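Notebook, kitchen bench project
September, second entry
Written up by Jamila, with corrections from Jahangir in the afternoon

Where we are

The task for the Horum student challenge is still "clear the board, then set the board." The arm has to take toy food off the plate on the right, put it on the cutting board, and then return it to the plate on a second command. Scoring is on completed moves, with a deduction for anything that ends up on the floor or against the backsplash. Jahangir read the rules again and says the deduction applies per item, so one bad sweep of the arm could cost us more than a whole run earns.

We have 492 recorded demonstrations. After going through them I threw out the ones where whoever was driving stopped halfway, or where the gripper started outside the allowed start zone. That leaves 319 usable. The rejected ones are in the folder called ulthorpe_old. Please don't delete them, I want to use a few for the report.

Changes since the last entry

Joint 2 was slipping its zero after long sessions. Jahangir tightened the mounting screws and redid the calibration at 10:30. The zero held through the morning. I want to see it hold for a full afternoon before I call it fixed.

Finger pads: the old foam was coming off at the tip. Replaced with the thin rubber sheet from the Baláž box. Grip on the lemon is better. Grip on the banana is about the same as before, and the peeled part still twists when the fingers close off center.

Speed limit is down to 60 percent for everything except the return to start. Runs are slower but we have plenty of time on the clock and the rules give nothing for finishing early.

Morning runs

Did a block with the Flodau policy (the one trained on everything) and a block with the smaller one trained on the cleaned set only. Same start pose, same plate position, plate turned between runs.

Flodau policy: goes for the lemon first almost every time, no matter what it's asked for. Picks it up well. On the watermelon slice it comes in too flat and pushes the slice along the plate. Twice it pushed the slice over the rim.

Cleaned set: follows the command much better. It hesitates above the plate, sometimes for several seconds, then commits. Seven failures in the block, five of them on the banana. The other two were the watermelon, both with the rind side facing the gripper.

Jahangir thinks the hesitation comes from my demos, where I tend to hover while I line things up. He is probably right. His demos go straight down. I'll record some more and try not to hover.

Things to watch on the bench

1. The practice layout stays cluttered. The judges set up their own counter and we were told to expect ordinary kitchen items, so the toaster oven, the canisters and the tea crate stay where they are during runs. If you move something to clean, put it back.

2. Start every run with the cutting board empty and the gripper at the edge of it, fingers pointing to the upper left as seen from the overhead camera. The black cable crosses the lower part of the board with the clip at the board's lower edge. Check that before pressing start.
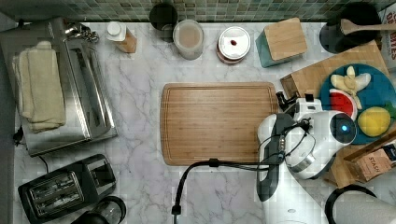
3. Plate goes on the angled board on the right, with the banana at the top, watermelon on the left and lemon on the lower right. Turn the plate only when the run sheet says so.

4. Write down the command exactly as given. "Put the lemon on the board" and "move the lemon" gave different behavior this morning and I couldn't tell from the sheet which one had been used in two of the runs.

Cable

The loop worries me. With the arm reaching far left it has slack to spare, but on the return the loop slides over the board and could catch an item that's been set down low. Jahangir wants to route it along the upper link with two ties. I'd like to try that before the next recording session so all the new demos look the same.

To do

Jahangir: cable ties, then check joint 2 zero again at the end of the day.
Jamila: new banana demos, straight approach, fingers lined up across the fruit.
Both: agree on command wording and print a new run sheet.
Still open: whether to ask Horum if the plate color will be the same at the event. Our plate is teal and every demo we have uses it.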